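Pressemitteilung
14.10.2026

Clornel startet Handel mit Tonico – Auszahlung in Euro ab sofort möglich

Kryptobörse nimmt Token des Mangundap-Netzwerks auf, Gebühren entfallen bis zum Jahresende

Der Handelsplatz Clornel nimmt ab heute den Token Tonico (TNC) ins Programm. Handelspaare zum Start: TNC/EUR und TNC/BTC. Weitere sollen folgen, Termin noch offen. Einzahlungen sind seit heute früh freigeschaltet, Auszahlungen ebenfalls.

Tonico läuft auf dem Mangundap-Netzwerk, das im Juni vom Testbetrieb in den Regelbetrieb gewechselt ist. Bisher war der Token nur über dezentrale Börsen zu bekommen – für viele Privatanleger zu umständlich.

„Die Nachfrage kam von den Kunden selbst. Wir haben 3.000 Voranmeldungen, damit hatten wir nicht gerechnet“, so Milan Willems, Leiter Handel bei Clornel. Die technische Prüfung habe länger gedauert als geplant, vor allem die Anbindung der Wallets.

Die Eckdaten:

Mindestorder: 5 Euro
Tageslimit ohne erweiterte Prüfung: 500 Euro
Tageslimit mit erweiterter Prüfung: 3.000 Euro
Handelsgebühr: keine bis Jahresende, danach laut Preisverzeichniss

Verwahrung der Bestände über Ader, getrennt vom Firmenvermögen. Ader hält den grössten Teil offline, Auszahlungen über 1.000 Euro werden von Hand freigegeben. Kann also etwas dauern, in der Regel bis zum nächsten Werktag.

Rosário Baptista, zuständig für die Entwicklung bei Mangundap, rechnet mit mehr Umsatz, warnt aber vor zu hohen Erwartungen. „Ein Listing ist kein Kursversprechen. Die ersten Tage können unruhig werden.“ Bestehende Inhaber müssen nichts tun, ein Umtausch ist nicht nötig.

Staking zum Start nicht verfügbar. Sparpläne ebenfalls nicht – kommt später.

Risikohinweis: Kryptowerte unterliegen starken Schwankungen. Ein Totalverlust des eingesetzten Kapitals ist möglich. Diese Mitteilung stellt keine Anlageberatung und keine Auforderung zum Kauf dar.

Pressekontakt: Clornel, Abteilung Kommunikation. Rückfragen bitte schriftlich, Interviews mit Milan Willems nach Absprache.

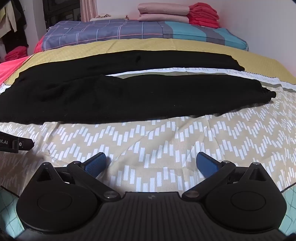
Greifer mit blauen Fingerpads, geöffnet. Abdruck honorarfrei.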